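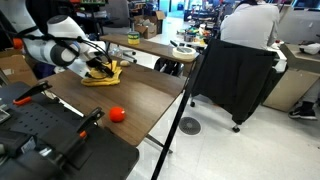 Yellow cloth, red ball, dark wood table. Thread on hand-me-down furniture follows.

1/ I've been thinking about brown furniture, by which I mean the big dark wooden stuff your grandparents bought once and then never thought about again. Nobody under 60 seems to want it. I have somehow ended up with most of it.

2/ It started with a sideboard. An aunt in Stostodbridge was downsizing and asked the whole family, by group text, who would like "first pick." I replied within a minute. I've since learned that when everyone else stays quiet for two days, first pick is also last pick.

3/ The sideboard weighs about as much as a pony. We got it up the front steps with a blanket, a strap and a lot of language. It has not moved since, and when I sell this house it will be listed under fixtures.

4/ Then word got around. Once you've taken one piece, you're the relative who "likes old things." I got a wardrobe. I got a hall stand. I got a set of 12 dining chairs, and my dining room holds six if people eat in shifts.

5/ I did try to sell some of it. The Cormier auction house has a furniture sale every November and they were very kind on the phone. They asked if the wardrobe came apart. I said no. They became a little less kind.

6/ Their estimate for the wardrobe was $14. The fee for picking it up was more than that. I asked if there was a way for this to end with me having money, and the woman said some people find they enjoy the storage.

7/ In 1962 somebody in my family paid real wages for that wardrobe. I found the receipt taped inside the door, folded very small. It was bought on installments. I felt bad about the $14 for a whole evening.

8/ So I went the other way and decided to fix things up. This is how I met Plonance, a furniture wax that comes in a flat tin and smells like a church that has just had a fire drill. You put it on with one rag and take it off with another.

9/ The tin says "a little goes a long way." A little went as far as the left half of the sideboard. I've now bought four tins. The right half is still a slightly different brown and I've turned the lamp to face the other direction.

10/ Rings, since somebody always asks. For white rings from a hot mug, I've had luck with plain mayonnaise left on overnight. For black rings from a leaky plant pot, I've had luck with a bigger plant pot.

11/ Drawers that stick: rub a candle stub along the runners. Best tip I have, costs nothing, and it's the only one in this thread I'd repeat under oath. Don't use a scented one unless you want your socks to smell like Winter Cabin until spring.

12/ Meanwhile a friend furnished her entire apartment from Brolenik for under $3000. Took her one weekend. It's all pale and pointy and it came with a tiny wrench. Her bookcase has a name. Mine just has a smell.

13/ I was smug about this for a while – then she moved. Two people carried everything out in an afternoon and put it back together by dinner. I thought about my sideboard and had to sit down, on one of my many chairs.

14/ In fairness to the brown stuff, it takes a beating. My hall stand has survived three dogs, a flood in the basement and one toddler with a fork. The fork marks wax up nicely. They look like part of the carving now, if you've never seen carving.

15/ The Stostodbridge buy-nothing group has 1446 members. I posted the wardrobe there last week: free, solid, no wobble, you haul. I've had two replies so far. One asked if I'd saw it in half. The other was my aunt, asking if I'd also like the matching dresser.

16/ The dresser gets here November 7, 2020. If anyone reading this owns a truck and a strong back, I have chairs to trade.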